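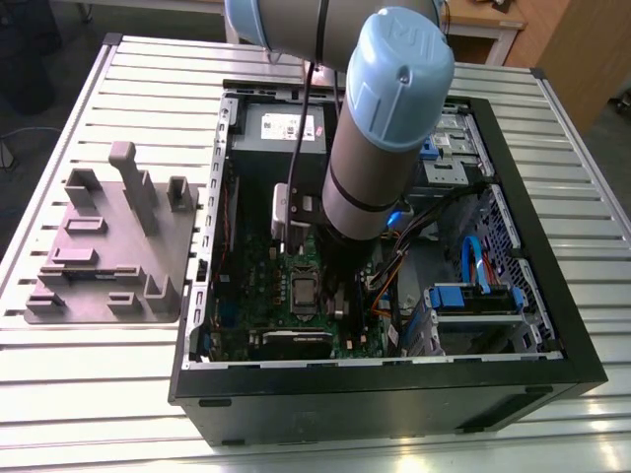 Arken: save won't load after the August patch

Posted by orkberg_fan, Oct 12, 2019

I've been playing Arken on PC and I'm 26 hours in. Since the August patch my main save stops at the loading screen in the Ostelitz chapter. The bar gets to the end and then the game drops back to desktop with error 362. New games start fine. Older saves from before Ostelitz load fine too, but the last one is 13 hours back and I don't want to redo all that. I already verified the files. Anything else to try?

3 comments

henao_south
Same error here. I quit and went back to an old save. The patch was a mess.

2 comments

slowreload
Error 362 comes up when the quest log and the map file don't match. Go to the save folder and make a copy of the whole thing first. Then turn off cloud sync, or it will put the bad file back.

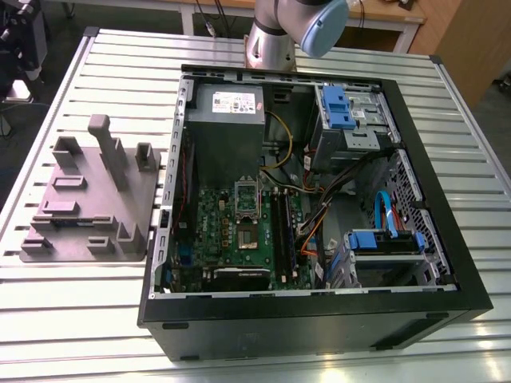
Once sync is off, delete the file ending in _map and leave the rest alone. Start the game and load the save. The first load is slow – mine took 2 minutes – and the map will be blank, so you have to walk it again. Quests and gear stay as they were. If you have mods on, take them out before you do this and put them back one at a time.

Shares: 2

tinbucket
Deleting _map worked for me, but I lost the fast travel point at the Orkberg gate. You can get it back by talking to the guard again.

1 comment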